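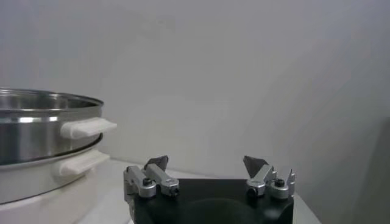 Reltine is a plain-text dataset of home rice cooking records, kept as one CSV file per kitchen. It holds 2590 rows from 4 kitchens, entered between March and the end of winter. Each row covers one batch: grain type, litres of water, start time and rest time. The vessel column takes a short code, and a stainless steel pot with a white plastic side handle, sitting on a white cooker base, is entered as SS-W. Colour is not recorded for lids.

Files

cedgate.csv: main table, metric units
grerkon.csv: same columns, no rest time

Known problems

Rest times over 90 minutes were trimmed. 400 rows have no grain type. Missing values are blank, not zero.

Licence

See LICENCE.txt. Maintained by Omerović.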